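About us

Our school - Brastum Evening School of Languages

Brastum is a small school for adults who want to learn a language after work. We are in the old post office in Ovier, on the second floor, and we teach French, Portuguese, Ukrainian and English. The school was opened by Bernadette Lacroix, who was then giving French lessons in her kitchen and had no more chairs. Today we have 300 students in the year, and a library of 1228 books which everybody may borrow.

I am writing this page in English, and English is my third language. Bernadette asked me to do it because she finds it correct that a language school is presented by a person who had to learn. So please excuse if a sentence has a strange shape. The French page is more elegant.

How we teach

A group has at most nine persons. We meet two evenings in the week, for ninety minutes, and between the evenings there is homework, but not a lot. In the first month we speak more than we write. Many adults come to us with bad memories of grammar from school, and they are surprised that we do teach grammar, with tables and with exercises. We only teach it later, when they already have some phrases in the mouth and can hear what the rule is for.

We do not follow one book. For French we use our own sheets, which were corrected so many times that the oldest ones are grey from copying. For Ukrainian we use the Bilyk course, in two parts, and we add songs and short news texts. The Portuguese groups read a short novel together in the second year, one chapter for each evening.

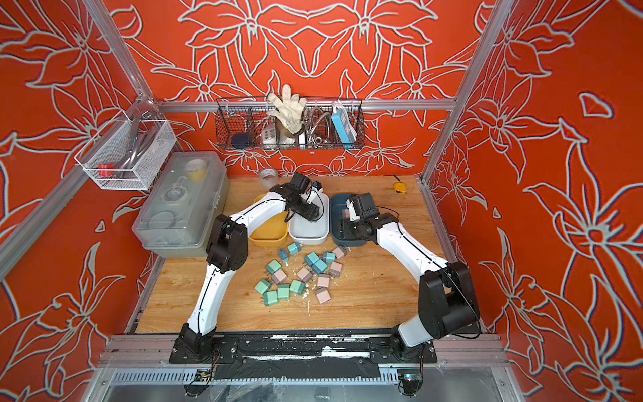

Annick Picard: I came for the Portuguese and I was sure I would stop before Christmas, as with all my other courses. I am now in the third year. What helped me was the rule that we may make the same mistake ten times and the teacher corrects it ten times with the same face.

We were glad to receive these words and we asked if we may put them on the page. The rule is a real one. It is written in the paper that each new teacher gets from us, on the first side, together with where to find the key for the windows.

Levels and examinations

Before you begin, you have a talk of fifteen minutes with a teacher. It is free and there is no paper test. After it we propose a group to you, and if the group is too easy or too hard you can change during the first three weeks. We prepare for the usual outside examinations in French and English, but most of our students do not take one. They learn for a family, for a job at the hospital, or for pleasure, and one gentleman learns in order to read the letters of his grandmother.

Conversation evenings

Once in the month the groups are mixed for a conversation evening. There is soup. Each table has its own language and you can change the table when you like - also when your soup is not finished. Guests are welcome and pay nothing. In April we hold the long one, which goes until midnight and has a small market of used books.

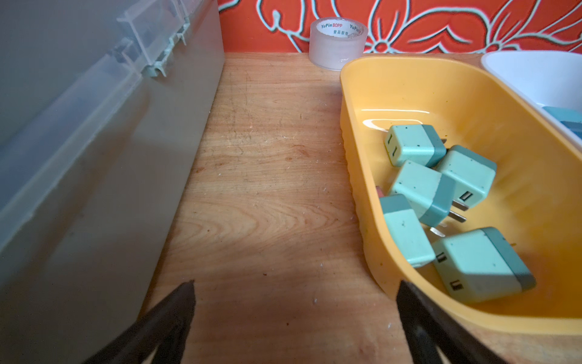 Arach, the school paper, issue 676

Our paper is older than the school. Arach was first a weekly sheet of the reading circle in Ovier, and when the circle closed Bernadette took over the title and also the numbering. It is written by the students, in four languages, and the teachers correct only what cannot be understood. You find it on the shelf near the stairs. Old issues are kept in the library, but some years are not complete, and if you have copies at home we would be happy to see them.

Prices and places

The prices are on a separate page. Who has a small income pays half, and for this it is enough to tell us in the office. New groups start in autumn and after the winter holidays. The beginners' group in Ukrainian is normally full early, so write to us in summer if you can.

The office is open in the afternoon from four o'clock until the last lesson begins. By telephone we are sometimes hard to reach, a letter or an e-mail is better.

Page last changed: Sep 5, 2023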